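The Koltimham Method

By the Storkavico laundry desk
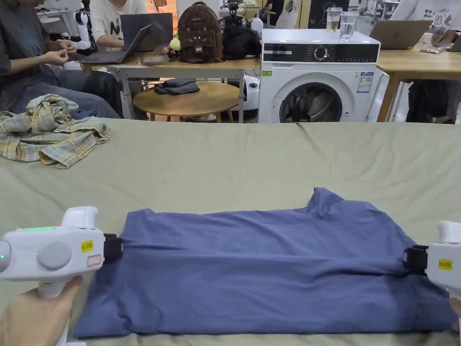
The rule at Koltimham was that a shirt had to be flat before anyone was allowed to fold it. The manual gave flatness four pages. It gave folding one.

I had read the manual on the train, twice, and I still got the first shirt wrong. I pulled from the hem. The supervisor waited until I had finished, took the shirt by both ends, shook it once and put it back on the green cloth exactly as it had been.

"Short ends," she said. "The long way follows."

She went back to her laptop. I pulled from the short ends. The long way followed, except at the collar, where the fabric stood up in a ridge. I pressed it down with my palm and it came back.

The collar is ribbed knit and the body is plain knit, and the two do not shrink at the same rate. After enough washes the collar is smaller than the hole it was sewn into. The manual called this residual lift and allowed a height of one finger. Mine was closer to two.

I wrote "two fingers" in the log and moved to the next shirt.

The contract was with Hiltitz, a firm that rented work clothes and everyday clothes to people on short postings. The clothes came in gray sacks, 70 pieces to a sack. Each piece was washed, dried, flattened, inspected, folded and returned. My position covered flattening and inspection. Folding was a separate position and paid slightly better.

On 9/9/22 I was given a plaid shirt with no tag.

All pieces had tags. The tag was a strip of white tape sewn inside the left side seam, with a number between 200 and 1000. I turned the shirt inside out and checked the left seam, then the right seam, then the hem and the yoke. There was no tape and there were no needle holes where tape had been. The shirt had never been in the system.

I took it to the supervisor.

"Is it clean?" she said.

"It came out of the dryer with the others."

"Then it's clean. Flatten it."

"It has no number. I can't log it."

She looked at the shirt for a while. It was a decent shirt, worn thin at the elbows. One cuff button had been replaced with a button from something else, sewn on with thread of the wrong color and finished with more knots than a button needs.

"Section 21," she said.

Section 21 was on the last page of the manual. It said that an item without a number was to be set at the far left corner of the cloth until claimed. It gave no time limit and no form to fill out. I set the shirt at the far left corner and went back to my sack.

In the weeks after that I learned the work properly. Denim has to be pulled while it still holds some heat from the dryer, or the legs keep their creases. Side seams on cheap shirts spiral toward the front, and if you square the seams the shirt will lie crooked, so you square the hem and let the seams go where they like. Linen is sprayed lightly and left alone. My collars came down to a finger and a half. The supervisor initialed the log without comment, and I took that as approval.

The plaid shirt stayed in the corner. When the cloth was changed, I lifted it off and put it back on the new one. It got more creased each time. I did not flatten it, as section 21 said only to set it down.

In March a driver came for the sacks. It was a different driver from the usual one. He signed the sheet, picked up two sacks, and stopped at the table.

"That's mine," he said.

I asked him to describe it.

"You're looking at it."

"I need something that isn't visible from there."

He thought. "Left cuff," he said. "My father did the button. He used up half the spool."

I turned back the cuff and checked. Then I laid the shirt out on the green cloth, took it by the short ends and pulled. The collar lifted. I worked it with the side of my thumb, from the back toward the points, until it was down to one finger, and then for a moment less than that.

"It doesn't have to be perfect," the driver said. "I'm only going to wear it."

Folding was not my position. I folded it anyway, in thirds, with the sleeves behind, and he put it under his arm and went out for the rest of the sacks.

In the log, in the column for the number, I wrote a dash. In the column for collar height I wrote "one."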